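Setting up a pair of hand-held grippers at the bench

These notes cover cabling, zeroing and a first pick with two hand-held grippers of the Koltimell pattern. They assume that both units are assembled, that the fingers open and close without binding, and that you have the Tristaletti logging script installed on the bench computer. Printing the parts is covered on the previous page.

Cable routing

Bring each cable off the gripper and let it hang on the outer side of your arm. Leave enough slack to reach the far edge of the table with the elbow straight. A cable that pulls tight at full reach loads the connector, and the first sign is usually a gap in the log.

Do not cross the cables. If you change hands during a session, stop the script, swap the plugs and restart it. The script assigns left and right at start-up only.

Zeroing the fingers

1. Close both grippers fully on nothing and hold them still.
2. Start the script and wait for the closed reading to settle.
3. Open both grippers fully and confirm. The open reading should be close to 1,000 on each side.
4. Close again. If either side comes back more than 9 counts from its first reading, tighten the finger pivot and repeat from step 1.

Most drift is mechanical. Check the pivot and the finger screws before you edit the offsets file -- an offset entered over a loose screw will be wrong again by the next session.

First pick

Begin with one small, light object and one hand. Approach slowly, close until the fingers just hold, then lift clear of the table and pause before moving sideways. Keep the other gripper low and still, so that its trace gives you a flat line to compare against.
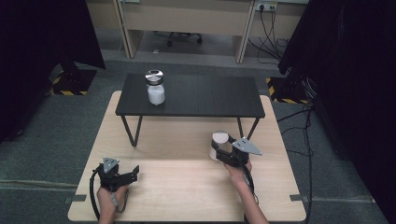

Kourosh Ghasemi writes that he had steady finger readings but poor repeatability until he slowed the closing stroke. In his logs the fast closes overshot and then crept back, and the script recorded the overshot value as the grip width. He now counts to two on every close and has dropped the filter altogether.

The slower stroke is worth trying before any change to the software. If you do keep the filter, set its window to 2 samples. Longer windows smooth the trace but shift the moment of contact, and the replay will then close late.

Checking the log

Open the file in the viewer and look at the two finger traces together. A good pick shows a smooth fall, a flat section while the object is held, and a smooth rise at release. Steps in the flat section mean that the object slipped or that your grip changed. Discard that run and record it again.

Save the offsets file alongside the log, under the same name. The replay page uses both.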